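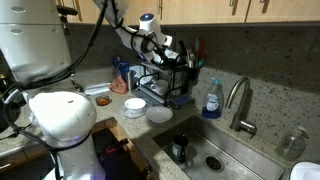
Shared kitchen, Fundmont: counter and drying rack.

Fundmont Shared Kitchen
Minutes of the users' meeting, December 2020

Present: seven kitchen users, including the chair and the minute-taker. Apologies were received from the two users on the Espinoza side of the building.

1. Minutes of the last meeting
The minutes of the July meeting were agreed with one correction. Under item 4, "fridge shelf" should read "freezer drawer".

2. Matters arising
The new bin with a lid has been bought and is in use. The notice about labelling food has been put up twice and has come down twice. It will be laminated and screwed to the inside of the larder door.
The dripping tap was looked at in the autumn and a washer was changed. Two people said it still drips if it is not turned off fully. To be left for now.

3. Drying rack
Most of the meeting was spent on this. The complaint is that the black wire rack is being used as a cupboard. Plates and mugs stay in it for days, and anyone washing up after lunch has nowhere to put things. The other view was that the upper cabinets are already full and that people leave things in the rack when they can't find a space.
It was agreed that the rack will be emptied every evening by whoever is last to use the kitchen. Plates go in the first upper cabinet and mugs in the second. Cutlery may stay in the mesh caddy at the right-hand end – it has no other home, and the drawer sticks.
A proposal to buy a second rack was not supported. There is not enough counter for it.

4. Things left on the counter
Water bottles and steel cups are often left against the backsplash beside the rack. Owners are asked to take them back to their desks. Anything still there at the end of the month will go in the box under the sink.
Bags are to be folded and put away or thrown out. Bowls with sauce in them must be rinsed straight away, and small cups and dishes should not be left near the lip of the sink, where they are easily knocked in. One glass was lost that way in the autumn.
It was asked whether the granite could be wiped with the ordinary spray. The Rotimik leaflet that came with the spray says it should not be used on stone. Washing-up liquid and warm water will be used until somebody has found a suitable cleaner.

5. Upper cabinets
It was agreed to clear out the cabinets before the break. Odd lids, chipped mugs and anything without an owner will be put on the table for a week, then given away. One handle is loose and needs a longer screw. The Julska tea set is on loan and is not to be included in the clear-out.

6. Money
The kitchen fund stands at £319. The meeting agreed to spend up to £20 on cloths, brushes and washing-up liquid, and up to £80 on replacement mugs and plates. A quote of £900 for a dishwasher, with fitting, was noted and turned down. It may be looked at again if the Espinoza side is willing to share the cost.

7. Any other business
The kettle needs descaling. The minute-taker will do this.
Tea towels are to be taken home and washed in turn. A list will go on the fridge.

Next meeting: date to be set after the break.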